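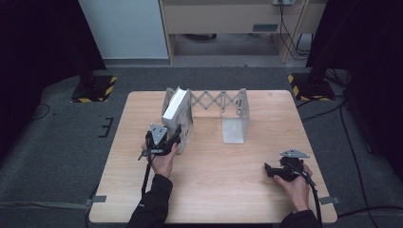 Skiltus hand-held grippers, sold in pairs

I get asked about once a day if a machine can tidy the house yet, and my answer is: bits of it, slowly, and only if somebody has shown it how. The Skiltus pair is for the showing. You hold one in each hand and do the chore yourself, jaws and all, and what you record goes off to train the arm that will (fingers crossed!) do it later.

Shelving books is my favorite test job. It sounds like nothing, right? But a hardcover is heavy at the spine, slick on the cover and always ready to flop over, and you have to stand it up against a bookend without shoving the bookend across the table. I did 1166 tries with the older Drukis jaws before switching, and my wrists remember every one of them.
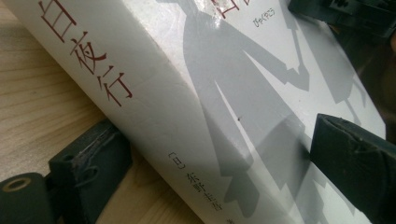
Cauã Meireles wrote to me that books are the easy part and I should come back when a robot can handle his kitchen drawer, and fair enough — drawers are awful. I still think a machine that can put a novel back on the shelf, any novel, any shelf, would be a big deal. We aren't there. The arm I train with Prindeck software manages thick books pretty well and makes a complete mess of thin paperbacks.

What I like about the Skiltus is the squeeze. It's gradual, so you can let a cover slide a little before you clamp down. What I don't like is the cable, which finds my elbow every time. A longer one is promised for April.

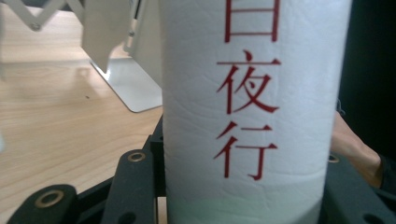 白夜行 in red lettering, Skiltus in the foreground

Price is $1000 for the pair, and spare jaw tips are $84 a set. Orders ship in 3 business days. If you already own the Batista mount it fits without an adapter, but check your screws first. Questions about fit go to Nivaldo Andrade through the contact form, and questions about whether it will ever fold your laundry can come to me.

Page updated Feb 13, 2020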